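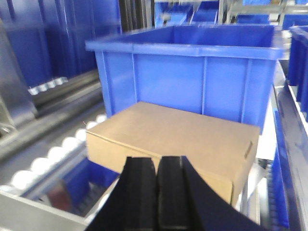

Plain box, folded shut, next to the blue bin

Closing shallow cartons without tape before they go in a bin
Asked by Branwen Parry, Mon 20 August

We pack spare parts in shallow brown cartons with a fold-over lid, no printing, and put them in open blue plastic bins. Bench instructions say no tape. With 20 cartons to a batch, a few lids lift by the time the bin reaches the shelf. There is a short slot near one edge of the lid. Is a tab meant to go in it? Carton stock number is 452 if that helps.

3 answers

Osian Dafis
Check the side panels first. If the corner slit stands open, the panel is not fully seated and the lid will ride up whatever you do with the tab. Fold the sides in, press the corners square on a flat surface, then close the lid. Load the bin with the cartons flat, lids up. A carton stood on its end puts the weight of the parts against the lid.

Meirion Sayce
just tape it

Berwyn Morris
Depends on the cut. On the Gikov cartons we use, the slot takes a tab from the front flap. Others have a slot that is only a finger pull. Unfold one and look for a matching tab. If there isn't one, ask your supplier for a locking lid in the same size. We changed over in January. Taping also means a knife at the other end, and ours get reused.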